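Okay, teleop week one is over and my wrists have opinions. A little thread on what collecting examples for a robot is like day to day, for those of you who keep asking me what I do in there until 6.

The job right now is kitchen stuff. Coasters, mats, trays, baskets. You drive both arms through a chore, the software saves it, you put everything back a bit differently and go again. Our goal for this batch is 100 good ones. We're at 40!

"Good" is where the arguments start. Nawal wants every take smooth. I want some wobbly ones in there too, the kind where you miss the edge of a mat, back off and get it on the second try. How else is the thing going to learn to recover? (We're keeping the wobbles for now. I won this one.)

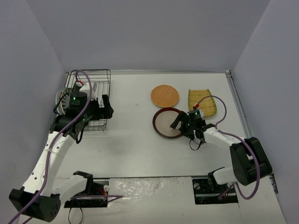 Also, flat things are so much harder than tall things. A cup practically jumps into your fingers. A coaster lying flat on a white table does not want to be picked up by anyone, ever, and I've started tipping them up with one finger first, like you would with a coin on a counter.

Other stuff I've learned: move slower than feels natural. Don't talk while recording, because you drive the way you talk and I talk fast. And change the starting spots more than you think you need to. My first 9 takes were so alike that Dilwyn asked if I'd uploaded the same one over and over. Rude, but fair.

Next up is two-handed passing, left arm to right arm, which I am terrible at. Aled can do it without looking at his hands and I'm a little jealous.

Back at it after lunch. If you've done this kind of work and have a trick for thin woven mats, please, please send it my way.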